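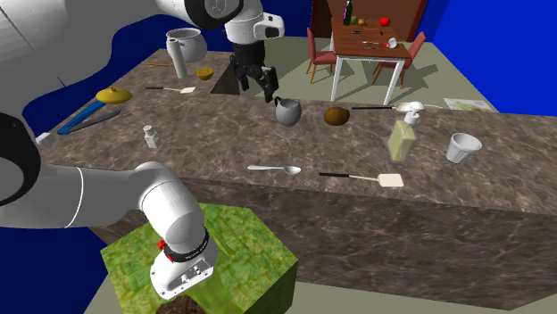 Arvid Boström: Before you touch anything in the planner, can you check whether the wrist and the gripper agree on which way is down? We lost 8 evenings to the same symptom last season and it was a flipped tool frame the whole time.

Ticket: Gripper closes early on the creamer jug, kitchen sim
Project: Skuslow (student manipulation club)
Opened by: Abrehet Kumsa
Status: Resolved, one follow-up open

Abrehet Kumsa: Good call, checking now! Background for anyone joining: we're getting the kitchen set ready for the Driria challenge in April. The job is to pick the grey creamer jug off the island and set it down again without bumping its neighbors. The arm gets over the counter fine. Then the fingers start closing while they're still well above the rim, and the jug never moves. No error, no warning, and the run logs itself as a success. I love this sim but that part is rude.

Abrehet Kumsa: Tool frame is fine. I printed it at the home pose and again at the pre-grasp pose, and z points down out of the fingers both times. So it isn't Arvid's bug, sorry Arvid.

Azra Yordanov: Does it happen with the other objects, or only the jug?

Abrehet Kumsa: Great question, so I went and tried. Coconut: picks up every time (very satisfying, it looks like it should roll away and it doesn't). Salt shaker: fine. Jug: closes early. Soap dispenser: closes early too, and that one I hadn't noticed before because we never use it.

Azra Yordanov: Okay, so the coconut and the shaker are the ones I imported in the first batch. The jug and the dispenser came in with the Jaltby pack. Can you open the object file for the jug and read me the origin offset?

Abrehet Kumsa: Origin is at the base for the jug. For the coconut it's at the center. Ohhh.

Azra Yordanov: Keep going, what does the grasp script do with it?

Abrehet Kumsa: It assumes center and works out the grasp height from there. But somebody (me, I just looked at the history) added a fix that adds half the object height whenever the origin is at the base. And the Jaltby importer was already adding it. So it gets added twice, and the fingers close in thin air above the jug!

Arvid Boström: That is a much nicer bug than ours was.

Steps taken, March 22, 2026
1. Removed the half-height line from the grasp script. The importer keeps its own.
2. Re-imported the jug and the dispenser.
3. Cleared the cached grasp poses. Skip this and you get the old behavior back and will think the fix failed -- I did exactly that and spent my whole snack break confused.
4. Ran 22 trials on the jug from shuffled start poses, seed 994.

Result: the jug came up in every trial but one. In the odd one out a finger clipped the handle on the way down, so that's an approach angle problem and has nothing to do with height.

Azra Yordanov: Lovely. Could you also make the success check look at whether the object moved? Right now it only asks if the fingers closed.

Abrehet Kumsa: Done! It now wants the object at least 8 centimeters above the counter before it counts. I reran the old broken version against it and it fails loudly, just like it should.

Follow-up: pick an approach angle that stays clear of the jug handle. I'd like to try coming in with the fingers on either side of the body, turned away from the handle. Assigned to me, and Azra has offered to review.

Azra Yordanov: Closing the height part. Send me the branch when the angle change is ready.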